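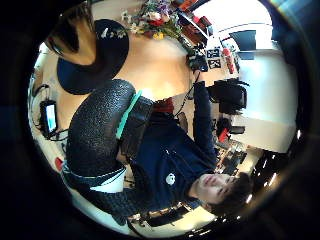 ## Glove or gripper? A month with both on the bench

I've wanted to do this comparison since October, and I finally had the parts to do it properly! The glove rig is built on the Kondora sensor kit, with the module held on the back of the hand by a bright teal strap (the strap it shipped with was hopeless, so this one is mine). Against it I put the Grormont two-finger gripper, which I've used for most of my small projects up to now.

The glove is a joy. You put it on, you reach for something, and the data looks like a hand doing hand things. The pebbled rubbery surface grips well, and after 34 goes at picking up a mug by its handle I'd dropped it only twice. With the Grormont I dropped it six times, mostly while I was fiddling with the angle.

Tracking was the bigger surprise. I stand two black-and-white marker cards upright on the table, and at first I had them far too close together. Moving them apart fixed most of the jumping about. The wide lens helps too - it sees nearly the whole room, so a card is rarely out of view for long.

A few things I'd change:

- The cuff is stiff, and my wrist knows about it after an hour.
- Cables. There's always one more than you planned for, and it always wants to lie across the bit of table you need.
- The Reisinger controller drops its link if I start the glove first. Start the controller, wait for the second beep, then the glove.

I've got 495 clean recordings so far out of 633, and the bad ones are nearly all from the first week, before I sorted the cards out. Next I want to try the same tasks with the Sanberg arm playing them back, slowly at first, with a plastic mug. If anyone has got one talking to the Reisinger without the extra adapter, please leave a comment - I'd love to see your settings!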